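Nodier 2 site level: review after a season of use

Ulises Villalba
23 May 2018

The Nodier 2 is a rotating laser level aimed at small practices and self-builders. I bought ours in January, for use on a single-storey house at Prandgate, a sloping plot on the edge of open farmland with an old dairy building at the north end. The work so far has been the existing levels survey, the setting out of the footings and a check of the finished slab. What follows concerns the instrument as sold, with its tripod, staff, receiver and hard case.

Setting up

The head screws on to a standard tripod thread. It levels itself within a small range of tilt, and outside that range the beam stops and a red lamp flashes. On soft ground the lamp comes on more often than I would like. The legs supplied are light and have shallow points, and on the lower part of the plot they crept as the soil took the weight. I changed to an older and heavier tripod, after which the lamp gave no trouble. Anyone working on pasture should allow for the cost of better legs.

The controls are four buttons on the top face. They can be worked in gloves. The power button sits next to the one that changes the rotation speed, and I have switched the unit off by mistake several times. It restarts in the same state, so little is lost, but the layout is poor.

Range and accuracy

The maker claims a working diameter of 400 m with the receiver. I could not test the whole of that, as the longest clear line at Prandgate is about 200 m. At that distance the receiver still picked up the beam without fuss, in dull weather and in low sun. In strong midday light the tone became broken towards the far hedge, and I had to hold the staff very still to get a steady reading.

For accuracy I used the usual two-peg test, once when the unit was new and again after the slab was poured. The first test showed an error of 2 mm over the length of the line, inside the stated limit. The second gave the same result. Between the two the case had been carried in the back of a van most weeks and dropped once on to gravel from knee height.

The vertical mode is less convincing. The head has to be laid on its side on a clip-on bracket, and the bracket has play in it. I tried it for the gable wall and went back to a plumb line. If vertical work matters to you, the Rellska costs more but has a proper cradle. I borrowed one for a fortnight and the difference is plain as soon as you fit it.

Receiver and staff

The receiver has a display on the front only. A second display on the back would help when one person is holding the staff and another is writing. The tone has two volumes, and the louder is enough to be heard over a mixer. The clamp is plastic, with a coarse thread, and has held so far.

The staff is aluminium, in five sections. The printed figures are clear, but the locking buttons on the lower two sections collect mud and then fail to spring out. Rinse them at the end of the day. I have seen the same fault on the Paracha staff, which looks to be the same moulding in another colour.

Battery

One charge gave 67 hours in my use, at the middle speed. The unit will also run on ordinary dry cells in a separate tray. The charger lead is too short to reach the floor from a high socket, so the case ends up on a chair.
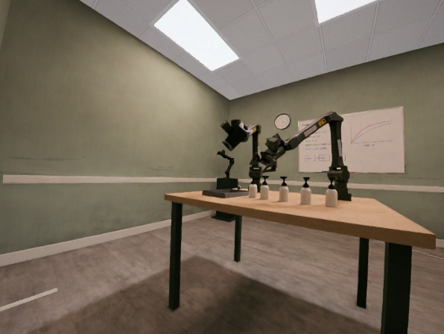
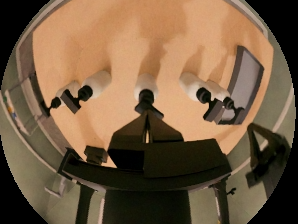

Interior work is the other use for a level of this sort, and the one where the Nodier 2 has the fewest faults. At its slowest speed the line is bright enough to mark a datum by eye indoors, without the receiver, and one pass will serve for sockets, sills and worktops. The datum should go on the walls before any furniture arrives, and bench heights should be taken from it and not from the floor. A wooden top on square black legs, like the table here with the white bottles, can then be checked at each corner with a short rule. Readings taken this way at Prandgate agreed with a spirit level. The beam is thicker than on a dedicated cross-line unit, so mark to its lower edge each time and keep to that.

Servicing is by post. I have not needed it. The manual gives the user adjustment on one page, with a diagram, and the screws are under a rubber cap that pulls off by hand. Keep the cap somewhere safe while you work, as it is not listed among the spare parts.

I would buy the Nodier 2 again for site levels and slabs, with a different tripod. For vertical work I would hire something else.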